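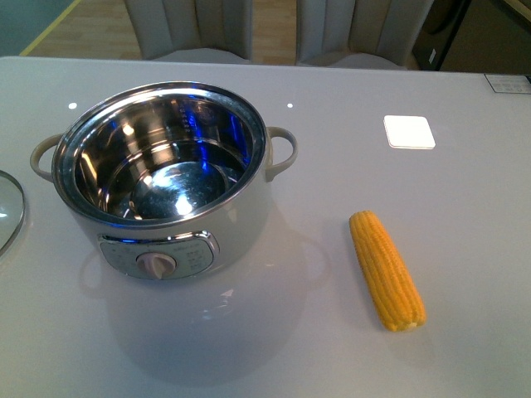

*Travley electric cooking pot: stainless inner pot, front rotary control, two side handles.*

## Travley Electric Cooking Pot

Stock group: small kitchen appliances. Sold by Paucar Kitchen Supply from the Nemel warehouse.

The Travley is a countertop pot for boiling, simmering and reheating. It suits a dorm room, an office kitchen or a second burner at home. Heat is set with the front knob. There is no timer and no display.

| Item | Value |
|---|---|
| Heat settings | 3 |
| Shortest boil setting | 9 minutes to boil, half full |
| Part number, replacement lid | 146 |
| Warranty | 5 years, heating base |

Lid and power cord are packed separately in the carton. Wash the lid before first use, then boil plain water for one cycle and discard it.

### Water and fill level

Keep liquid at least two fingers below the rim. Starchy foods such as pasta and oatmeal foam up and need more room. Salt goes in after the water is hot. Undissolved salt left on cold steel can cause small pits.

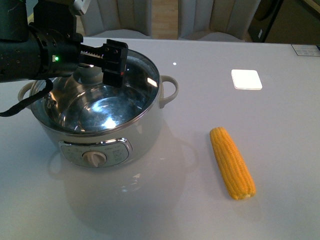 **Can the pot be used to fry onions before adding broth?**

Use the low setting with a spoonful of oil and stir the whole time. The base heats quickly and thin layers of food will scorch on the higher settings.

### Cleaning

Unplug and let cool. Wipe the inside with a soft sponge and dish soap. Do not put the body under running water. White chalky spots are mineral scale: cover the bottom with equal parts water and white vinegar, bring to a simmer, switch off, leave for an hour and rinse. Rainbow marks on the steel are heat tint and do not affect food. Steel wool will scratch the finish. 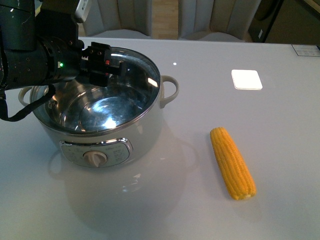 Gilberto Grajales writes that his scale came back within a month on Flatholm well water, and that citric acid powder cleared it faster than vinegar and left less smell. Either is fine for this steel. Rinse twice after citric acid.

### Corn, eggs, potatoes

Whole ears fit if they are short or snapped in half. Add them to boiling water, lid on, low setting. Eggs go in cold water. Cut large potatoes into even pieces.
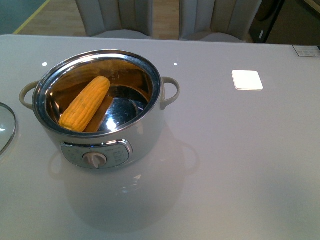

*Ear of corn in the inner pot.*

Returns and spare parts: Heriberto Paucar, Nemel service desk. Lids ship flat, without the knob screw; order the screw on the same form.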